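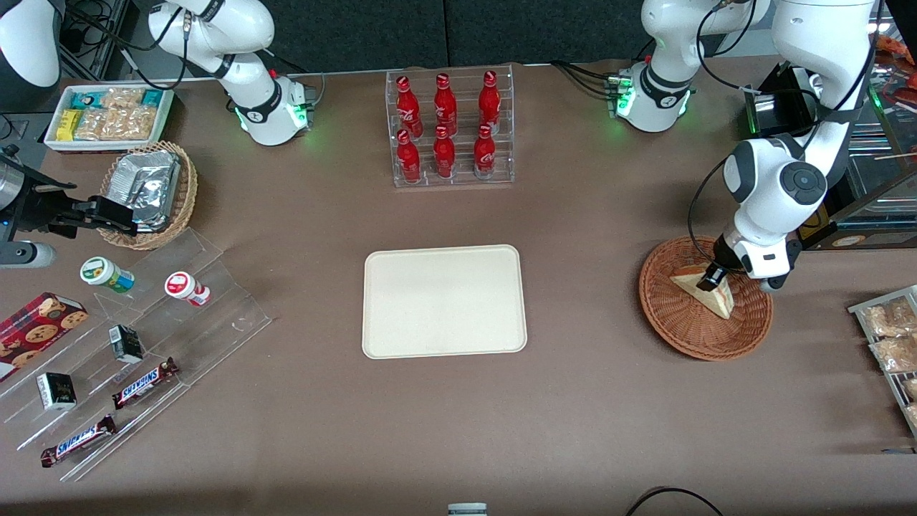
Snacks and Coca-Cola bottles set out on a table

Moving from paper picture cards to a timetable app, and sitting at the table

Posted by Cristian Condori, 12/28/20
Viewed 2,518 times

My son is six and autistic. He has used a paper picture timetable at home for a couple of years. It is a strip of card on the kitchen wall with the pictures stuck on in order, and he takes each one off when it is done and puts it in an envelope. It works well for mornings. It works less well for everything else, mainly because I have to print and laminate a new picture every time something changes.

His school has started using an app called Ultana on the classroom tablet and they have suggested we use the same one at home. I have put it on our iPad. It has a library of 800 pictures and you can add your own photos. You drag them into a row, he taps each one when finished, and it goes grey. There is also a countdown you can attach to any step.

Three things I am stuck on.

First, he treats the iPad as the thing he watches videos on. When I bring out the timetable he swipes out of it within a few seconds and looks for his videos, then gets upset when I take it away. Is there a way round this or is it too soon?

Second, the countdown. The shortest setting is 60 seconds and the circle turns red near the end. He stares at the circle and does nothing else. With toothbrushing this means no teeth get brushed.

Third, sitting. School has lent us a Grestasitz, the air-filled wedge cushion, to help him stay at the table for the jobs on his timetable. He slides off the front of it. I don't know if it is pumped up wrong or facing the wrong way. There were no instructions in the bag.

We are on a waiting list for an occupational therapist but have been told not to expect anything before April. Any advice welcome.

Alcantara

Don't get rid of the paper one. We moved our daughter over too fast and lost both. She wouldn't use the tablet and she decided the cards were for babies.

For the swiping, look up Guided Access. It is already on the iPad, under Settings and then Accessibility. You switch it on, set a passcode, open the app you want and press the side or home button three times. After that he can't leave the app until you put the passcode in. You can also block parts of the screen by drawing round them with your finger, so I blocked the settings cog. Don't let him see the passcode. Mine had it learnt by teatime.

Can't help with the cushion, we never had one.

Emden

I am an occupational therapist working with primary age children. I can't advise on your son without seeing him, so please take this as general information and check it with whoever picks up his case.

The iPad. Guided Access is the right setting, as the previous reply says, but on its own it tends to produce a child who is locked into a timetable he doesn't want. Try to separate the two uses so he can tell them apart by sight. A different coloured case for timetable time is enough for many children. If you have an old phone or small tablet in a drawer, put Ultana on that, take everything else off it, and leave the iPad for videos. A small screen is fine for a row of four or five pictures. Prop it in one fixed place, at his eye level, and don't hand it to him. He comes to it, taps, and goes back to what he was doing. It is much closer to what he already does with the card strip.

Run both systems side by side for a while. Keep the morning on paper, as that is working. Pick one other part of the day that is short and ends in something he likes, and put only that on the app. Getting ready for a snack is a good one. The steps can be wash hands, get plate, sit down, eat, plate in sink. Take your own photos for these instead of using the library pictures. A lot of children at this stage don't connect a drawn plate with the plate in their own cupboard.

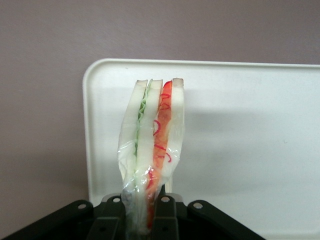
Keep the photos plain, with one object in each and nothing much behind it. If you use a photo for the food, be aware that some children will then expect exactly that food, so for anything that varies from day to day a general symbol may be safer. You can have both kinds in the same row. Ask school which symbols they use for "finished" and "wait" and copy those two exactly, even if you change all the others.

The countdown. Turn it off for anything he has to do with his hands. Watching a circle shrink is a task in itself and he can't do that and brush. A song of a fixed length or counting aloud works better in the bathroom. Keep the countdown for waiting, or for the end of something he enjoys, where looking at the screen does no harm. I believe you can change the red to another colour under the display options, though I don't have the current version in front of me.

The cushion. On a wedge the thick end normally goes to the back of the chair, so the hips are slightly higher than the knees. Sliding off the front usually means one of three things: too much air, feet not supported, or a shiny chair seat. Let air out until he sinks in a little and can still feel it move. His feet need to be flat on something, so use a box or step if they don't reach the floor. Put a piece of non-slip mat between the cushion and the chair. Start with short spells and take it away between times. If he leans heavily on the table or hooks his feet round the chair legs, stop using it and wait for the assessment. It doesn't suit every child.

Ask school for the leaflet too. They should have it, and they can tell you how long he sits on it there.

Cristian Condori

Thank you both. The wedge was back to front. I have turned it round and let some air out, and put his bathroom step under his feet. He stayed on for the whole of a jigsaw this afternoon.

I found an old phone and have put Ultana on it with five photos for snack time. Guided Access is set up on that as well. I haven't tried it with him yet, as we have family here until after New Year and I would prefer to start when the house is quiet.

Is it all right to let him choose the order of the steps, or does that defeat the point?

Emden

Let him choose between two where it makes no difference, such as plate first or hands first. Keep the last step fixed.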